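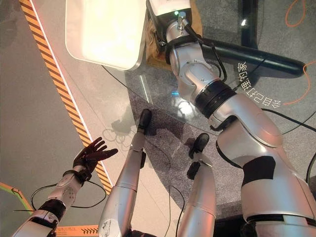

Kiko wrote to us after the last open day: the glaze on my bowl has gone cloudy after a year of daily use, is that my fault or the glaze's? Most of the mail we get is along those lines, so we have put the answers in one place.

Skellden Ceramics Studio
Frequently Asked Questions
Last updated 10 Feb 2025

Buying and ordering

Where can I buy your work?
From the studio shop, from the online store, and from the Plarano gallery, which carries the larger vessels and the wall pieces. Plarano sets its own opening hours and handles its own shipping. If a piece is listed as "at Plarano" in our store, please contact the gallery. We can't reserve it for you.

How often is the online store restocked?
After each glaze firing that yields enough good pieces, usually every six to eight weeks. Newsletter subscribers get a note the evening before. Mugs and small bowls go first. Tall bottles tend to stay up for a while.

Can I order a piece that has sold?
You can order something close to it. Each pot is thrown by hand, and the ash glazes move differently every time, so an exact copy isn't possible. Send a link to the sold listing and tell us which part matters most to you: the size, the shape or the color. If it's the color, allow extra time, as we may have to put the piece through more than one firing.

Do you take commissions?
Yes, for tableware sets, single vessels and wall pieces. The minimum commission is $200. A deposit of half the price is due when we agree on the drawing, and the rest is due before shipping. We don't take commissions for sinks, tiles by the square foot, or anything that needs to hold a flame.

How long does a commission take?
Plan on three months for tableware and five for a wall piece. The list for holiday orders closes at the end of October.

Do you have seconds?
Yes. Seconds have a visible flaw, such as a pinhole, a slight warp, or a drip that was ground back. They hold water and are safe to eat from. We sell them at the studio only, because shipping often costs more than the pot.

Clay, glazes and firing

What clay do you use?
Two bodies. The tableware is a smooth gray stoneware, and the sculptural work is a coarser buff clay with a lot of grog in it, which helps thick walls dry without cracking. If you have rough skin or touch a lot of textiles, you may notice the buff clay catching a little on the unglazed foot. You can rub it down with fine wet sandpaper.

How hot do you fire?
The bisque firing goes to cone 06. The glaze firing goes to cone 6, which is 2,232 degrees Fahrenheit on our usual schedule. Everything is fired in an electric kiln.

Are the glazes food safe?
The liner glazes used inside mugs, bowls and plates are made without lead, barium or cadmium. Some of the outside glazes are dry and matte and are meant for looking at. We keep those away from the rim and off any surface that touches food. Wall pieces and sculptures should not be used for serving.

What is the Bergmann glaze?
A pale green that breaks to brown over edges. We named it after Bergmann Lane, where the first studio was. The recipe contains wood ash that we wash and sieve ourselves, and a new batch of ash always shifts the color slightly. If you are adding to a set you bought a few years ago, expect the new pieces to be related but a shade warmer or cooler.

Why is there a number under my pot?
It is the firing record number. A pot marked 149, for instance, came out of glaze firing number 149. We write down the schedule, the shelf and the glaze batch for each one. If you ever want a match, the number is the most useful thing you can send.

Care

Can I put my pots in the dishwasher?
The gray stoneware tableware can go in. Space the pieces so they don't knock together. Anything with a matte outside is better washed by hand.

Why has my glaze gone cloudy?
It depends on the cause. In hard water areas it is nearly always mineral film, and it comes off with white vinegar left on for ten minutes and then rinsed. If that does nothing, the surface may have been etched, which can happen with strong detergent or with vinegar or lemon juice left standing for days. Etching can't be reversed at home. Send us the firing number and we will look up the batch. If other pots from that batch have the same trouble, we replace yours.

There are gray lines on my plate. Is it scratched?
Probably not. Steel cutlery leaves a trace of metal on glossy and satin glazes. A paste of baking soda and water on a soft cloth takes it off.

Microwave and oven?
The tableware can go in the microwave. We don't recommend the oven. A cold dish in a hot oven can crack.

My pot makes a pinging sound. What is it?
Glaze and clay shrink by slightly different amounts as they cool, and the glaze sometimes makes a fine crackle. On vases and sculpture this is harmless. If it starts on a cup or bowl, stop using it for food and write to us.

How do I hang a wall piece?
There is a recessed slot in the back, and the screw and wall plug come in the box. The heaviest pieces come with two slots and a paper template. Tape the template up, check it with a level, then drill. On drywall, use a stud or a heavy-duty anchor.

Shipping and returns

Where do you ship?
Anywhere in the United States and Canada. For other countries, ask for a quote first.

What if it arrives broken?
Keep the box and all the packing, and email photos of both within a week. We will remake the piece or refund it, whichever you prefer. One-off sculptures can only be refunded.

Can I return something I don't like?
Yes, within 14 days, unused, in the original packing. You pay the return postage. Commissions and seconds can't be returned.

Visiting

Is the studio open to the public?
The shop is open Friday and Saturday, 10 to 4. The workroom is closed to visitors except on open days, which are announced in the newsletter.

Do you teach?
One beginners' hand-building course in spring and one in fall, with eight places each. We don't teach throwing. The course fee covers clay and two firings, and finished work is ready for pickup a month after the last class.

Where is it?
1185 Mill Road, second driveway. Parking is on the gravel side. There is one step at the shop door and a ramp around the back; ring the bell and we will open it.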